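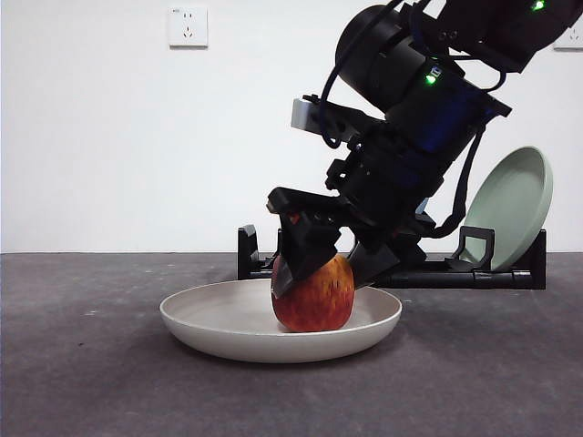
Wiggle it less, wrote a commenter going by Swanson under my last post, and then, one line down, asked why anybody would want to teach a robot by hand when you could just tell it where the apple is. I've been chewing on the second part for most of a week. The first part I have taken personally.

I do wiggle. I've watched the replays. I come in over the fruit like a man trying to park a borrowed truck, a bit left, a bit right, a pause to think about my life, then down. When you're moving the arm yourself, all of that goes into the recording, and the model at the other end has no idea that the pause was me wondering if I'd left the car unlocked. It assumes the pause is part of the job. Last month's policy stopped dead above every single apple for a second and a half, very thoughtfully, and I had to sit there and recognize myself.

So, why by hand. You can tell the thing where the apple is. I did that for a good while, with coordinates and a tidy little script, and it picked up that apple beautifully as long as the bowl stayed exactly where I'd put it. Then I'd bump the bowl with my elbow and the gripper would close on air with total confidence. A script knows a place. What I'm after is something that goes for the apple wherever the apple has ended up, and the cheapest way I know to get there is to do it myself over and over, slightly differently each time, and let the software work out what the attempts had in common.

"Over and over" in my case means 110 episodes so far. I'd planned on 100, and then threw in ten more with the bowl shoved in awkward directions because I was feeling virtuous. Of those I've binned 30. Some were fumbles I'd be embarrassed to show a robot. Some were perfectly good grabs where I forgot to start recording, then started it afterward, so what I had was a very clean demonstration of holding an apple and doing nothing.

The recording software is called Notance and I have mixed feelings about it. It does one nice thing, which is let you trim the front of an episode with a single key. It also has a habit of naming your files by the time you opened the program, so an entire Wednesday of mine has the same name with a number stuck on the end. I use a small hand controller from Dellow for the driving. The trigger does the gripper, and the trigger is where all the trouble lives.

Squeezing an apple through a trigger is strange. I can't feel it. I'm going by eye, and my eye always says a little more, so I squeeze a little more, and the motors take me at my word. I've gone through a fair number of bruised apples (I eat them, before anyone writes in). What helped was slowing down only for the last inch. Come in at a normal speed, commit, and then ease the trigger shut as if there were a sleeping cat involved. The episodes where I did that are the ones that trained well. The ones where I crept the whole way produced a robot that creeps the whole way.

Other things I'd do from the start next time, for those of you who asked:

Decide how you're going to approach the fruit and stick with it for a whole batch. I switched between coming from the left and from the right depending on mood, and the policy's answer to that was to split the difference and head straight for the stem.

Move the bowl between episodes even when you don't feel like it. Especially after lunch.

Stop after an hour. My hands get worse before I notice they have.

Keep a few failures where you miss, back off and try again properly. I used to delete those. I kept 5 in the last batch and the arm now has at least a vague idea that missing is survivable, where before it would just hover there with its fingers shut.

The group at Trernivwood, where I go to complain on alternate weeks, is split on whether you should demonstrate with the controller at all. Half of them grab the arm and push it around by the wrist, which gives you lovely smooth paths and also gives you your own forearm in most of the video. I tried it for an evening. The motions were better than mine have ever been. The camera saw a great deal of sweater.

I'll stay with the trigger for now. Next up is getting the apple out of the bowl and into my hand, which means the robot has to learn to let go, and I've got maybe a dozen recordings of me letting go too early. Swanson, I'm working on the wiggle.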